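Company / Who we are / About Sistar

Category: Robot Software

Reading time: 2 min

Sistar writes control and perception software for small robot arms. The company was started by Ho-yin Fu, who had spent several years maintaining motion planners for other people's hardware and wanted one codebase that could be moved between arms without a rewrite. We do not build or sell arms.

Our main product is Netimness, a planning and control stack. It takes a target pose, a joint-limit file and a collision model, and returns a time-stamped trajectory. The control loop runs at 100 Hz on a standard desktop computer. Grasp selection is handled by a separate process, so a slow perception update cannot stall the loop.

Brirnum is our logging and replay tool. It records joint states, commands and camera streams against a single clock, and lets an engineer step through a run at any speed. The regression set currently holds 2376 recorded runs, and every planner change is replayed against it before release.
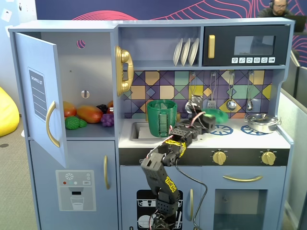

Arm at the play kitchen, with the gripper at a green plate over the stovetop.

Tabletop manipulation makes up around 90 per cent of our development work. Thin, translucent and tilted objects get particular attention, as depth estimates for them are often poor and the planner has to carry that uncertainty through to the approach path. Cable routing is modelled as a keep-out volume attached to each link.

Choi, the configuration format shared by both products, is documented in full and may be used without a licence. It covers kinematics, tool offsets, camera calibration and workspace limits. Version 2 is due in April and adds per-joint torque ceilings. Existing files will load unchanged.

Customers receive source code, build scripts and the test suite. Support requests are answered by the engineers who maintain the relevant module. Please include the Brirnum log and the Choi file with any fault report.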